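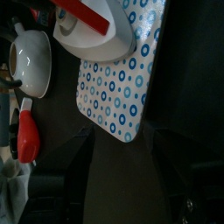 No. 793

I own a full-size ironing board. It lives behind the bedroom door and comes out for weddings. The toy one, with its blue polka dots, has been out on the table since Monday and has seen more work than mine has since spring.

The iron is white with a red handle and weighs nothing. I have pressed two napkins with it, by request, and was told I'd missed a corner. I had. There's also a red spray bottle for the stubborn creases, which so far means all of them, and a small white teapot, because apparently laundry at this level is catered. I'd like that arrangement extended to the rest of the house.

I got the board from Flistolari, the secondhand place next to the Mahmoud bakery, on a trip that was supposed to be for bread. It folds flat, they said. It does, if you lean on it. The teapot was already ours and used to have a lid – I suspect the sofa.

What bothers me is the polka dots. My own board cover is a beige thing from Brondik with a scorch mark shaped like Ohio, and I've put up with it for years. Now I've spent two evenings looking for a grown-up cover in blue rings on white. They come in gray, mostly, or in a pattern called "Meadow" that looks like soup.

The napkins are on the shelf now, still creased. Next week we do pillowcases.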